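4. The play kitchen as a place where things get put down

I came to this project wanting to write about cooking. Pretend soup, pretend eggs, all of that. What I kept noticing in my notes, though, was how seldom anyone cooked on the toy stove and how often it was simply the nearest flat thing. Sabine Wendt and I coded 1293 short episodes of play and tidying across the study, and in 200 of them something ended up on the stovetop that had no business with food at all – shoes, a folded sweater, a library book, and boxes, so many boxes.

I should say how we counted. An item was "parked" if it stayed on the cooking surface while the play or the tidying went on somewhere else, and "in use" if it was part of a meal, however silly the meal was. Lutz Dreßler thought my line was too soft and he may be right (we argued over a teapot for most of January). We coded 68 episodes twice to see how far apart we were, and the teapot was the worst of it.

The burners turned out to matter less than I had hoped. I'd guessed that the printed or molded rings would tell people "pots go here" and keep other stuff off. They don't! A box goes down right over a ring as happily as it goes on bare counter, and the proper cookware gets shoved over to make room. Figure 3 is the case I always bring up when I talk about this, with the carton sitting over the front burner and the pot lid left beside it.
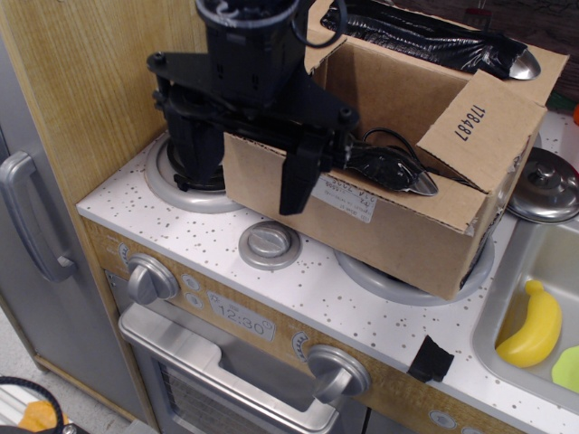

Figure 3. An open cardboard box parked on the speckled stovetop, with wrapped items inside and a round pot lid to its right.

4.1 What counts as storage

I love a box like that one, I'll admit it. With its flaps open it's halfway between packing and unpacking, and from a single picture I can't say which, so we coded open boxes as storage only and left the direction blank. Kaja Stankevičius suggested a third code for wrapped contents, and we added it late: things still in plastic got their own column, whatever they were. That gave us 112 episodes with at least one wrapped item on or next to the toy kitchen, many more than I would have bet on.

Pot lids were a headache too. A lid away from its pot could be part of a meal or just left over from one, and we ended up going by whether a pot was in play anywhere in the room. It's a clumsy rule, but both coders could stick to it.

Related items
Beneš play furniture: notes on counter height
Todor Zupan – Where do the lids go?
Reinhold Kramer – Sorting, stacking and the toy shelf
Lateo working papers: tidying as play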